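Teaching Two Arms to Drive a Screw: Collecting Demonstrations by Remote Control
Project report, Forkholm Technical College, Robotics Practicum, March 2026

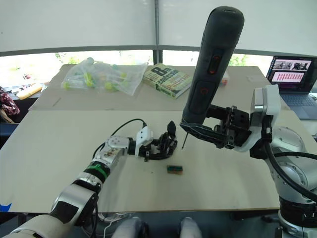

Figure 1. The two-arm station during the screwdriving task, with the hand on the left, the screwdriver in the gripper on the right and the circuit board on the table.

1. What we set out to do

When our group first sat down to choose a practicum topic, we had a very long list of household jobs that we wanted a robot to do, and we crossed most of them off within the hour (folding fitted sheets went first, to the relief of everyone). What we kept was a job that all of us had done at home and thought of as easy: holding a small circuit board still and driving a screw into it with an electric screwdriver. We liked it because it really does need two hands, and because the two hands do such different things. One has to be gentle and stay put. The other has to hold something fairly heavy, keep it upright and bring a thin bit down onto a very small target.

We did not want to write the motions out ourselves. The plan was to have a person drive both arms from a chair, save everything the arms did, and then train a policy on those recordings to see how much of the job it could pick up. This report covers mostly the first half of that plan, the demonstrations, as that is where nearly all our time went and where we learned the most.

2. The station

We named the station Postetau, after the folder the first test files were saved in, and the name stuck before anyone could suggest a better one. It has two arms over a light wooden table. The left arm ends in a black multi-fingered hand and the right arm ends in a parallel gripper with two jaws. The screwdriver goes straight into those jaws, and we spent a good while deciding how it should sit. In the end we settled on nearly vertical with the top leaning a little to the right, which gave the operator the best view of the bit coming down.

The strip of blue tape on the front corner of the table is our reference mark. At the start of each session we line up the table against it, and if it has shifted we redo the camera check before recording anything. The green band on the left arm is there for the same sort of purpose: it lets us see quickly from the recordings whether that link was turned the way we expected at the start of an episode.

Each episode stores the joint positions of both arms, the commands sent to the hand and gripper, and the video. The laptop beside the right arm is where we look through the clips in between, so that a bad one can be thrown out while we still remember what went wrong with it.

3. How a demonstration goes

The operator starts with both arms drawn back and the board flat on the table. The left hand comes in first with its fingers curled, and stops just behind the board. Then the right arm brings the screwdriver over and holds it above the table, off to the side of the hand. We called this the "hover," and it ended up being the most important part of the whole routine. In our early recordings people went straight from the starting position down to the screw in one sweep, and the clips were all so different from each other that even we had trouble saying what the right path was. Once we asked everybody to pause at the hover, the recordings began to look like the same task.

After the hover, the left hand settles against the edge of the board, the bit is lowered, and the operator makes small sideways corrections until it finds the screw head. Then the screw is driven and both arms back away in the reverse order.

We set ourselves a limit of 60 seconds per episode. That sounds generous if you have only ever done this with your own hands! Driving it remotely is a different thing altogether. You have no feeling in your fingertips, and depth is very hard to judge, so new operators tend to creep down toward the board and then stop well above it, quite sure that they have arrived. We were all like that in the beginning. Every new operator was given five practice runs that were not saved, and we would recommend that to any group starting out, as it takes the pressure off and makes the first saved runs much more pleasant to watch.

4. What went wrong

The gripper itself gave us little trouble, but the screwdriver could turn slowly in the jaws over a long session. It was never by much. Still, a small turn at the jaws is a larger one at the tip of the bit, and an operator corrects for it without noticing, so the recordings drift. We now reseat the tool at every break and write down that we did it.

The cables were our second headache. Both arms carry a loop of cable with some slack in it, and on the left arm we had to rearrange ours a few times before the wrist could turn as far as we wanted without tugging.

Daylight was the third. Our work area is inside a white canopy with window panels, and it is a lovely place to spend an afternoon, but the light on the table changes a good deal between morning and evening. We first thought of covering the panels. Our advisor suggested that we leave them open and record at different hours, so that the policy would see all kinds of light, and we are glad we listened. We left the back table as it was for the same reason, paperback and bag of small parts included.

5. Data and training

Our goal was 1000 saved episodes, and we reached it, with the help of some patient classmates from the Hiltberg dormitory who took extra shifts at the controls. We trained using the Ristić toolkit, which our department keeps for student work, and we changed very few of its settings.

The trained policy reaches the hover dependably and places the left hand well. Lowering the bit is where it struggles. It often comes down beside the screw head and stays there, where a person would have backed up and tried again. When we went back to the recordings, we saw that we had thrown out most of the clips with a missed first try, thinking of them as spoiled. Those were the very clips that would have shown it how to recover, and we wish we had kept them.

6. Plans for May

We will record a new set made up only of recoveries, with the operator starting from a deliberately poor position next to the screw. We would also like to try a second size of board, and to mount a small camera closer to the bit for the operator's sake as much as the policy's. The recording checklist and the episode notes are in the shared Postetau folder for the next group.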